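Jallex puts the dressing table back on trial

JILTDALE, June. Furniture maker Jallex is reissuing its carved white vanity, the Hoekstra, and would like to make fewer promises about it than the trade usually does. The table will not organize anybody's morning. It has one shallow drawer, an oval mirror and a top that holds a few things before it starts to look like a junk shelf.

"I have read a lot of brochures that say a vanity changes how you start the day," said Lies Dierckx, head of product at Jallex. "I don't believe it. A hair dryer takes up the same room on this top as it does on a bathroom sink, and people leave it out either way." 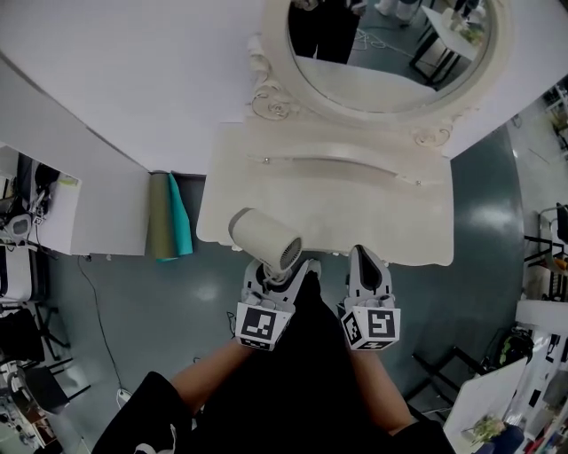 The white vanity with its oval mirror, and a hair dryer at the front corner of the tabletop.

The company asked 300 customers what they kept on a dressing table and what they wished they kept somewhere else. Hair dryers led both lists. Jallex had planned a built-in holder for the reissue and dropped it after 17 trial households used the sample holder for scarves, chargers and mail. The drawer stays shallow, with its two small round knobs. Dierckx says a deeper one was tested and filled up with things people then bought again.

Storage brand Presteo, which supplied trays for the trial, takes a sunnier view and will sell a drawer insert to fit. Jallex has agreed to list it in the catalog but will not include it in the price. Buyers are advised to live with the bare drawer for 6 weeks before spending more money on it.

The mirror was harder to argue about. Roses are carved into the surround, with scrollwork down the sides, and Jallex admits that carving collects dust and that plain edges are easier to wipe. A plain version was drawn up and shown to store buyers. Eight of them asked for the roses back. Dierckx was not among the admirers.

"I would have gone plain," she said. "I was outvoted, and I will say it is a good mirror to stand in front of. Please dust it with a soft brush and skip the spray."
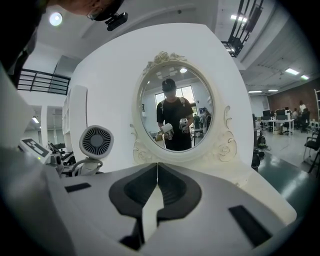
Does the vanity come with a stool?
Stools are sold separately. Any chair you already own will do if your knees clear the drawer, so measure before ordering one.

The Hoekstra vanity goes on sale in June through the Jiltdale showroom and selected stores. Press samples can be requested from the Jallex product office, which answers the phone until 5 p.m.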